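**Ticket 1568: Hot water fault, staff kitchen, Lambrakis Building**
Status: open
Reported by: Glykeria Mitsotakis-Vlachou
Assigned to: Vangelis Konstantinidis, Cunditz Maintenance

**09:40** The water heater serving the second-floor kitchen shows fault code 7 and does not reach its set temperature. Staff have been asked to use the ground-floor kitchen until further notice.

**11:15** Power was isolated for 15 minutes and restored. The code cleared, then returned at the next heating cycle. Incoming pressure is within the permitted range.

**13:05** The thermostat was tested and found to be in order. The sensor gave an unstable reading and is considered the likely cause. A replacement, part 236, has been ordered from Volurmont. 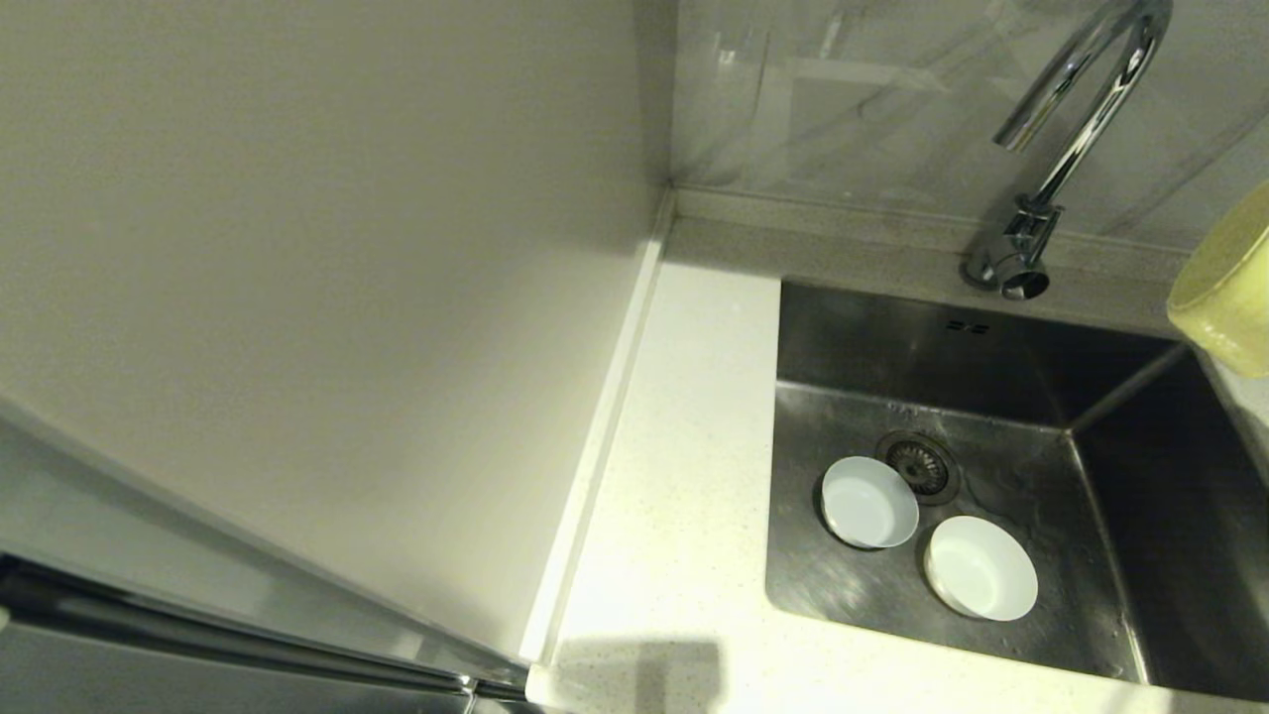
**14:30** The supplier confirms delivery in September. The heater is to remain switched off at the wall until the part is fitted. Requests for an earlier visit should quote the ticket number and be sent to the Porner Street office.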